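4.2 Finger comparison on the two-arm bench

The bench holds two arms that face each other over a teal-green cloth. We used it to compare two sets of fingers: the open lattice fingers that Lesen supplies with the arm, and the solid blocks cut for us by Gremus. Everything behind the wrist was left alone. Both arms ran the same Dinu controller at the same closing speed, and the operator drove them through paired handles from a seat behind the bench.

The object set covered a roll of white tape, a small foam block, a plastic cap, a short length of hose, a cardboard sleeve and a bare spool, six objects in all. Each was tried with a single arm first and then in a handover. Silviu Sandu and Domnica Onu took turns as operator. Neither had used the lattice fingers before February, so each was given a morning of free practice that was not scored.

Handover was the harder part. The two grippers have to come in almost head-on (Figure 6), and the operator loses sight of the contact points for the last stretch of travel. In that position the head camera mostly sees the outside of the fingers and the cables looped under the links, and a round white object can be partly hidden behind the lattice. Both operators said they relied on the wrist view from then on. Onu also slowed her approach well before contact, and we kept her runs in the set even though they took longer.

Figure 6. Two-arm bench during the finger comparison, head camera.

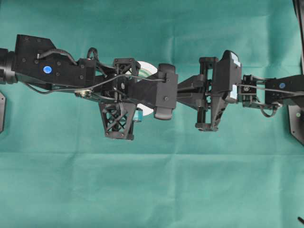
4.3 Finger surface and grip on rolls

Bare block fingers did poorly on anything with a smooth curved side. The grip would close and report a stable current, and the object would then turn slowly between the fingers as the arm lifted. Raising the closing force helped with the spool but crushed the cardboard sleeve. Emilian Chiriac suggested changing the surface and leaving the force where it was, so we wrapped the fronts of the fingers in tape and repeated the roll trials at the original setting.
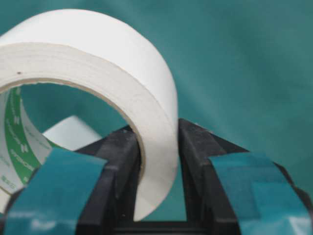 We scored a grip as good if the object kept its angle through a lift, a pause of three seconds and a return to the cloth. For rolls we also noted how the grip was made, as the operators had two habits. Sandu tended to close across the full width. Onu preferred to pinch the wall, with one finger inside the hollow center and the other against the outer side, and this grip leaves the printed label on the core partly covered by the finger. Our pose tracker had been using that label as its main feature, and on wall grips it lost the roll more often – the plain white side gave it little to work with. We moved the tracker to the outer edge of the roll for the Wednesday runs and did not change it again.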